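Section 3: Laying a place on your Cundau folding table

OK, the legs are open and the table isn't rocking - now the fun part! I set mine the same way every night, so copy me or shuffle things to suit your own people.

1. Wipe the top with a damp cloth and dry it. Crumbs love the edge band.

2. Pull up a chair first, so you know which side is the front.

3. Start at the left with the small bowl, then put the plate right next to it.

4. Lay the fork to the right of the plate, tines pointing away from you, and the spoon beside it, facing the same way.

5. Finish with the cup at the right-hand end.

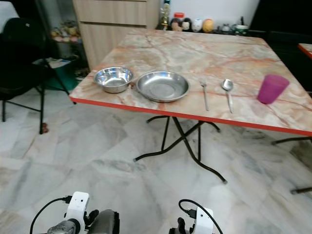
Fig. 3. One place, from bowl to cup.

Note: my neighbor Ulises Gallardo is left-handed and likes the cup over by the bowl. Fine by me!

Caution: don't lean on the edge or let kids climb up (mine have tried). And keep fingers clear of the crossed legs whenever you open or fold the table.

6. For a second person, repeat steps 3 to 5 on the opposite side. If it feels tight, set up another table - I do that for birthdays.

7. Clear everything off before you fold. Yes, the spoons too.

Folding and storage are in Section 4.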